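Lenton Craft Circle
Minutes of the September meeting

Chair: Yao-tsung Liu
The meeting opened at 7 p.m. in the upstairs room at Barros Hall. Minutes of the last meeting were approved with one correction: the glue order came from Flasska, not Fallamell.

1. Supplies
The balance in the supply account is $212. Members agreed to spend up to $60 on jump rings, clasps and beading wire before the fall sale. Anyone who wants a particular size should write it on the sheet by the door. Bead donations are still coming in mixed, and sorting took most of the last work night.

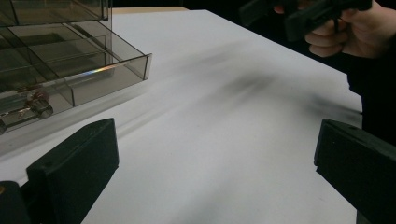 Fallamell has raised its minimum order to 270 pieces per color. Yao-tsung asked if we should share an order with the Thursday group. Agreed. He will call them.

2. Fall sale
We have 2 tables again, same spot as last year, near the side entrance. Setup is at 8 a.m. Nearly all the table shifts are filled, but the last one of the day still needs a person. Price tags must be on before items are dropped off. A motion to raise the price of card sets to $6 passed, with one vote against.

The sign for the front table needs to be redone. The old one has the wrong hours on it. Lettering will be in dark blue, large enough to read from the parking lot.

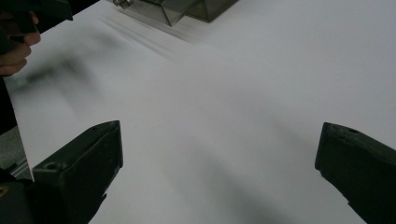

White paper on the worktable.

3. Room use
Barros Hall wants the chairs stacked and the lights off by 9:30. The key goes back in the box downstairs. We were also asked to stop using tape on the walls.

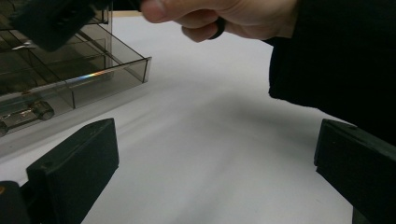
4. Other business
The paper cutter is dull and a new blade is on order. The beginner class will be discussed at the next meeting.

Adjourned 8:40 p.m.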